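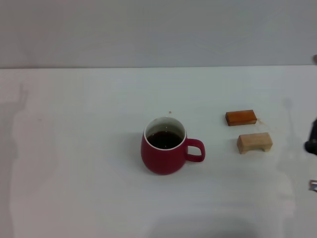
scale_and_doubt
Posted Tuesday, October 16, 2018

Has anyone on here had one of those magnetic water conditioners put in and then tested it, with numbers? A rep from Tredimar came to the house and quoted me $2,000 for a Vetatia unit that clamps around the main where it comes in. No salt, no drain line, no cutting pipe. He says it "realigns" the minerals so they don't stick. My complaint is the usual hard water stuff: crust on the kettle, spots on the shower door, and a film on hot drinks that shows up worst on something dark in a mug with a white inside, like the red one at the top. I asked what the test strip should read after it's installed and he said the strip wouldn't change, because the hardness is still there but "inactive." That sounds to me like a product you can't catch failing. He also offered a 14 day trial if I put down a deposit. We're on town water here in Pryor and the utility's report lists hardness at 161 parts per million. My brother-in-law swears by his, but he also replaced his kettle the same week.

Search all topics Go Advanced search

Print this page | E-mail this page

pipe_wrench_pete_no_more

I'd keep the money. I did plumbing for a living and took plenty of these off pipes when people sold their houses. The insides of the pipes looked the same as everybody else's on that street.

To be fair to the rep, he's right that the strip won't move. None of these claim to take calcium out. But that leaves you judging by whether the shower door looks better, and you'll be looking at it right after spending $2,000. People clean more when they've just bought something like that. They wipe the door down, they descale the kettle so it starts fresh, and then they give the magnet the credit.

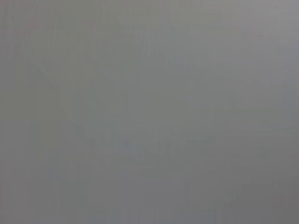
If you do take the trial, don't go by looks. Get two cheap electric kettles, the same model. Before the clamp goes on, fill jugs from the cold tap and put them away. Once it's on, boil jug water in one kettle and tap water in the other, same amount, same number of boils, and don't clean either one. Then have somebody who doesn't know which is which tell you which has more crust. It isn't lab work but it beats a brochure. I'd also ask what "deposit" means and get it in writing that you get all of it back, including whatever they charge to come take the thing off. A trial that short isn't much use on a shower door anyway.

And 161 is hard but it's not terrible. Vinegar in the kettle every few weeks and a squeegee in the shower would cover most of it.

lakeside_renter

we have a Zenska one, had it since last November and the water is SO much better. tastes softer and my hair is nicer. I don't know what the numbers are but you can just tell. the only thing is we changed the shower head too so could be that partly

grains_per_gallon

I did test mine, a different brand, same idea. I used a drop kit and not the strips, since strips are too coarse for this. 161 is close to my utility's figure. After a month with the magnet on I got 152. Before you get excited, I took it off and tested again the next morning and got 152 again. Town water wanders around on its own from week to week. If I'd stopped at the first reading I would have been on here telling you it worked.

The kettle crusted up the same as ever. I sent mine back and had to argue over a restocking fee.

If the film on your drink is what bothers you, try a filter pitcher first. Some of them do reduce hardness and some only do chlorine taste, so read the box. If it's tea, a squeeze of lemon will usually get rid of the film too. For the whole house, a regular salt softener is the thing that takes calcium out. Get a price on one from somebody who isn't Tredimar, and ask what salt runs per year. You may decide you can live with the spots. I did.

Related topics
Salt or potassium for a softener?
White flakes in ice cubes
Getting a deposit back after a home sales visit
Shower door spots that vinegar won't touch
How to read your town water report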